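How to Descale an Electric Kettle

Hard water leaves a chalky white layer on the bottom of a kettle. It isn't harmful, but it flakes into your tea and makes the kettle slower to boil. If your water is hard, plan on doing this once a month. With soft water, every 3 months is enough.

What you need

White vinegar or citric acid powder
Water
A soft sponge or bottle brush
A dish towel

Vinegar is cheaper and most people already have it. Citric acid has no smell, and a small bag lasts a long time. Don't mix the two, and don't add bleach to either one.

Using vinegar

1. Unplug the kettle and empty it.
2. Pour in 500 ml of white vinegar and 500 ml of water. For a small travel kettle, use 300 ml of each and check that you are below the max line.
3. Plug it in, bring it to a boil, and switch it off. Open a window first if the smell bothers you.
4. Leave it for 20 minutes with the lid closed.
5. Pour the liquid down the sink and rinse the kettle three or four times.
6. Fill it with plain water, boil, and throw that water out. Repeat if you can still smell vinegar.

Using citric acid

Boil a full kettle of water and unplug it. Add two tablespoons of powder slowly, as it can fizz up. Wait 20 minutes, pour it out, then rinse and boil once with plain water.

Stubborn spots

Wipe any scale that is left with the sponge. Never use steel wool or a knife, even on a stainless steel kettle. Scratches give new scale a place to stick. If there is a thick ring around the bottom, run the whole treatment a second time.

The spout filter

Many kettles have a mesh filter behind the spout that lifts or slides out. Soak it in a cup with 100 ml of warm vinegar for ten minutes, brush it lightly under the tap, and put it back. My old Rellero had a filter that clipped in from the top, so check the manual before you pull on anything.

Keep the base dry the whole time. Wipe the outside with a damp cloth only, and dry it with the towel before you set it back on its base.

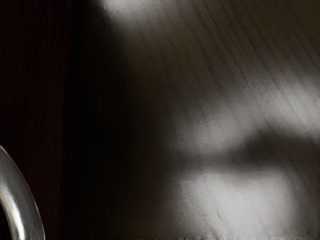
Between cleanings, empty the kettle at night and leave the lid open so the inside can dry. Fill it only with as much water as you plan to use.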